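Unit 4 Handout: The Toaster and the Toast Station
Household Basics, Jivent Adult Learning
Posted in July by the course office

Read this before the practical. Bring it with you, since the table on page two of your workbook refers to it.
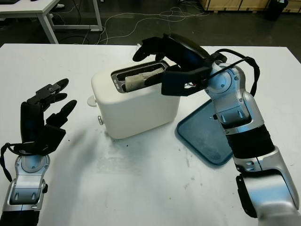 Fig. 4.1. White two-slot toaster with a slice of bread in the top.

1. The parts

A pop-up toaster has a body, one or more slots, a carriage that holds the bread, a lever that lowers the carriage, and a heating element on each side of the slot. Most have a browning control as well. Some have a cancel button. Find all of these on your own toaster at home before class. On the one in Fig. 4.1 the knob or lever is on the left side, with a small silver button below it near the base.

2. Where it stands

Put the toaster on a flat, hard surface. Keep it out from under wall cabinets and away from curtains, paper towels and the sink. The cord should reach the outlet without stretching across the work area. Leave room beside it for a plate or tray.

3. Loading

The slice goes in upright. It should drop in under its own weight. If it has to be forced, it is too thick, and it will probably jam when the carriage comes up. Homemade bread is the usual problem. Cut it thinner or use the broiler.

Do not put in anything buttered, iced or filled.

4. Power

Our class toasters are rated at 1,000 watts. Do not run one on the same power strip as the kettle. The Urkunley building has older wiring and the breaker for the back counter trips easily. If it does, tell the instructor and leave the panel alone.

5. Stuck bread

Press cancel. Unplug at the wall. Wait until the toaster is cool. Lift the carriage lever as far as it goes, then ease the bread out with wooden tongs. Never use a knife or fork, even with the plug out, because the element wires are thin and bend easily.

6. Crumbs

Crumbs end up on the table as well as inside the toaster, as they have in Fig. 4.1. Wipe the table with a damp cloth after each session. For the inside:

Unplug and let cool.
Slide out the crumb tray, if there is one, and empty it into the trash.
Wash the tray, dry it fully, put it back.
No tray: turn the toaster over above the trash and shake gently.
Wipe the outside with a cloth that has been wrung out well. White casings show smudges, so do the sides too.

Before Unit 5: read the Clernum reader, chapter on small appliances, and fill in the parts table.

Comments (3)

okabe_st: Our toaster has no cancel button. What do we do for section 5?

Course office: Unplug it and go on from there.

r.t.: The parts table in my workbook is on page three. Older printing?

Questions: Jivent course office, Room 97 | © Jivent Adult Learning | Back to top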